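Keys, Rings and a Briefcase: Small Items Report, Prarkdale, June

Our brief from Solora said that a marble-look surface "makes small items easy to find." We doubted it. Gray veining hides gray metal, and most of what people lose is gray metal. We laid out a black case with latches, a boxed deck of cards and some smaller things, then tried 18 short searches. 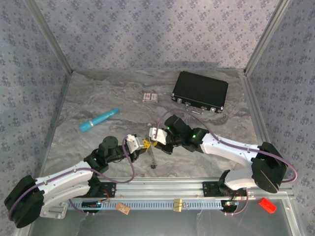
Chou: I'd blame the lighting before the marble. Cards would show up on anything.

Fair, and we only had 2 lamps to try. Still, the case and the cards were never the problem. Key rings were. They are thin, and the pattern swallows them – we missed nine on the first look.

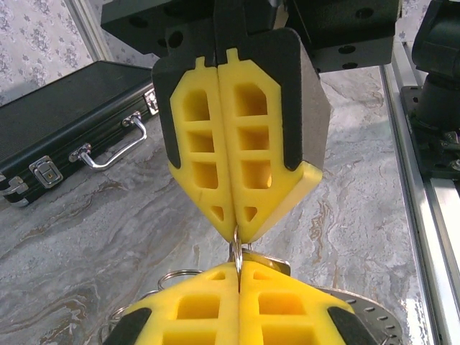
Fig. 2. Silver ring with small metal tag; black case on the marble surface.

The Raltatis guide suggests keeping everything in one case. That sounds sensible until you want one thing out of it in a hurry.

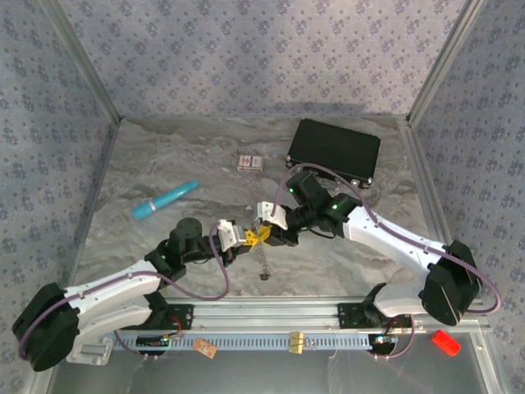 We would also question the guide's advice to sort by size. Color worked better for us, though about two of those searches were too sloppy to count.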